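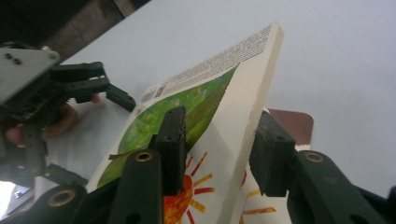
Home Browse Issues About Contact
Search this journal Enter keywords Go

3.2 What wears out first on a board book

I came to this part of the study thinking the corners would go first. They get chewed, after all! But when I went through the shelves at our Cirkbridge reading room, it was the page edges that kept catching my eye. A board book has a thick block of pages, and on a well-loved copy that block goes soft and a bit fuzzy long before the cover picture fades.

Figure 1. A children's board book with a painted cover: green field, red and orange sun, and the slightly worn, cream-coloured page edge.

We looked at 365 board books between the Cirkbridge and Mosoti rooms, and 340 of them had some wear along that edge (I was pretty generous about what I called wear, so a faint rounding got a tick). Covers did much better. White ones are a favourite of mine because they show every grubby thumb, and I'd expected to be writing off loads of them – most just needed a wipe with a damp cloth.

Popular titles are a bit of a puzzle. Both rooms buy second copies of their favourites, and I'd hoped the two would share the work evenly. They don't. Kids at Mosoti seem to go for whichever copy is already floppy, maybe because it opens more easily in small hands, and the newer one sits behind it looking smart.

Spines were the other weak spot. We had to pull 9 books where the first board had come away completely, and all of those had been on the open shelf since December. The ones kept in the Getlow bins had their share of split spines too, but the boards were still hanging on. I'll come back to the bins in Section 3.3.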